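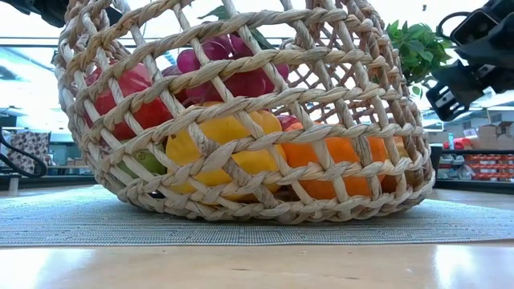
Have you ever tried to pick up a grape without squashing it? You don't even think about it, do you? Your fingers just know. Robots have a much harder time, and teaching them is my job at the Murholm lab.

Our robot is called Puden. It has two arms, and it learns by copying. One of us steers the arms through a job, like moving fruit in and out of a basket, and the computer saves every little move along with what the cameras saw. Then we do it again. And again! We did it 2664 times before October, and my shoulders still remember.

The computer looks through all those goes and hunts for patterns. When a round red thing is near the top, which way did the arm go? When a fruit is tucked behind the basket's strands, so only bits of it show, what then? That second one is really tricky. You see a patch of yellow through a gap and your brain fills in the rest (clever brain). Puden has to learn to make that guess.

So we tried something we call the Lidness method. Before it moves, Puden has to guess the whole shape of each fruit from the bits it can see. Then it picks one and reaches in from above.

Did it help? Yes, lots! We gave Puden 403 tries it had never practised. With the old way it got the right fruit out 291 times. With the Lidness method it managed more, but it still muddled up fruits that sat close together, and grapes are still a pain.

Want to try it at home? Put some fruit in a basket with holes, crouch down and peek through the side. Can you name every piece without looking over the top?

Shares: 2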